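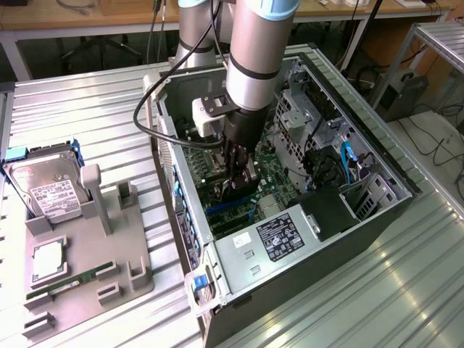 I went to the open day at Rovham expecting to be bored by minute ten. I've been to these things before. Somebody waves a robot arm at a stack of foam blocks, everybody claps, and then there's a table of cookies. So when Siiri Saarinen, who was running the afternoon, told us we'd be watching a robot work on an old desktop computer, I perked up a little. I've lost skin inside those cases!

And look, it was slow. I want to get that out of the way, because the guy next to me kept sighing and I understood him. The arm would drift down over the memory slots, stop, think about it (I know, I know, it isn't thinking, let me have this), shift over a hair, and stop again. I could have had that case stripped and been out in the parking lot.

But I stayed for three runs and I've been chewing on it ever since. What got me was how awful the inside of a computer is as a place to put a hand. We forget. There are cables flopping over everything, little latches you can only find by feel, sheet metal edges, a lever on the processor socket that always seems to need one more finger than you have. Foam blocks don't fight back like that.

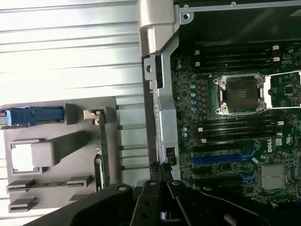

Gripper's-eye view of the Dell board, with the socket in the middle and memory slots on either side of it.

Tyyne Honkanen gave the talk afterward and she was refreshingly blunt. She said her group has 137 hours of practice logged on this one kind of job and she still wouldn't let it near her own laptop. Someone asked when it would be ready for the recycling line over in Clelten and she just said "ask me in September," and moved on to the next hand.

I liked that a lot. I've sat through the Vulter pitch, twice, and there everything is always ready now, today, sign here. I'd take the slow arm and the straight answer.

My brother-in-law fixes office machines and when I told him about it he asked the obvious thing, which was whether he should worry. I said not this year. I do think he should go see one, though. Most of the arguing I hear about robots comes from people who have only watched the edited clips, where the boring parts are gone, and the boring parts are where you learn something. How long it hovers. What it has trouble with. Whether the people in charge look nervous when it gets close to a cable (they did, a bit).

The next one is at the Górecki building and it's free. Get there early, the chairs go fast. The cookies were fine.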